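Minutes of the monthly meeting, Grernon Repair Corner
July, 7 p.m., back room at Brunent

1. Watches
The black watch with the teal numbers was discussed first. The members agreed that watches must stay on the marble top with a cloth near them and must not be put in a drawer.

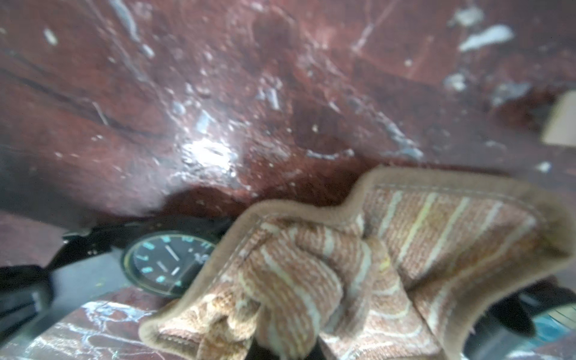
It was also agreed that each watch gets a paper ticket. The last ticket used is number 258. The cost of new batteries this quarter was 39 dollars, and the meeting accepted it.

2. Tools
The toolbox with the yellow lid has its place in the back left corner. The pliers with the blue handles belong inside it, and they should go back there at the end of the evening.

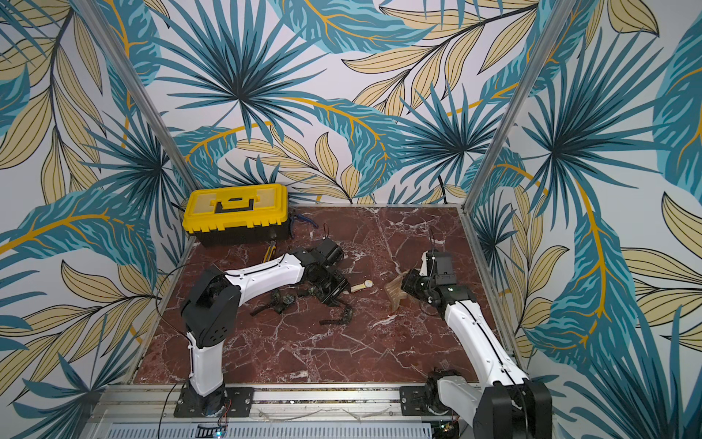

Minutes taken by: the secretary, Grernon Repair Corner
The offer from Trumisent for a second toolbox was read. The decision was moved to the next meeting.

3. Broken plastic
The broken black parts are to be sorted before they are thrown away. Bittencourt takes plastic only in closed bags. Whole pieces can be kept for one month.

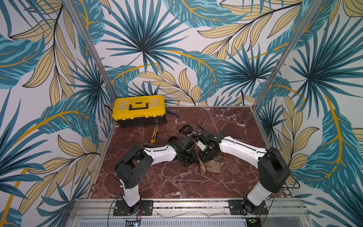 4. Cloths and cleaning
The beige and brown cloth is for wiping the marble. It should not be used with oil. The meeting proposed to buy more cloths of the same kind.

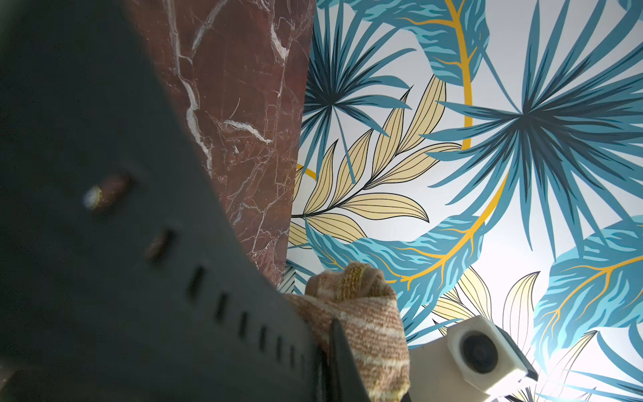
One member asked if the cloths could be washed at home, and offered to take the first turn. This was approved.

5. Money
The balance is 657 dollars.

The meeting was closed at 8:30 p.m.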